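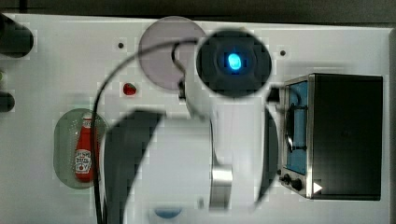 November 22, 2023: Night train, day two

Okay, I'm writing this on my knee, so forgive the handwriting when I read it back in ten years. We left Udport before it was light, and I slept through the first hour with my mouth open. Very elegant! Leopold Oberholzer, who has the bunk across from mine, says I talk in my sleep. He wouldn't tell me what I said.

Breakfast was a roll and coffee from the cart. The coffee was awful and I had two. Then the hills started, all brown and soft with snow up top, and I gave up on my book and just looked out the window until Koller.
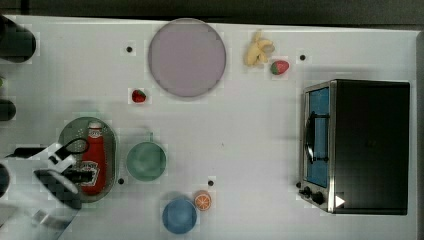

Plate, banana, strawberries.

We stopped at Koller for ages (something about a signal) and I got out to stamp my feet. A lady on the platform was selling knitted hats and I bought a green one that is way too big. It comes down over my eyebrows. I love it. I wore it all through lunch and I've still got it on now, and my

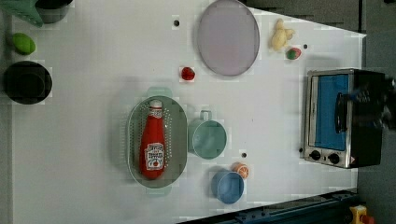
hair is going to be a disaster by the time we get to Fledeck, but my ears are warm for the first time since June. Leopold wants one too, and of course we're long gone from there.

Lunch was noodles. After that I played cards with Alois Lüthi from the next compartment and lost nearly every hand. He's been riding this line since he was a kid and knows all the tunnels by name — he'd say one out loud right before it went dark.

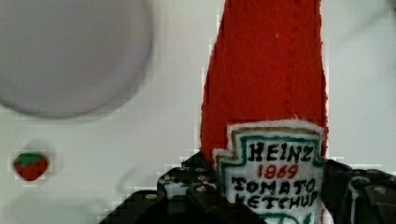

Vol. 2, p. 292

Later. Can't sleep, so a few more lines. We crossed the big bridge after supper and everybody went quiet and put their faces to the glass. All I saw was my own hat. I still have to call Mom from Fledeck, and find my other glove, which I think is under Leopold's bunk with the cards. I'll look in the morning.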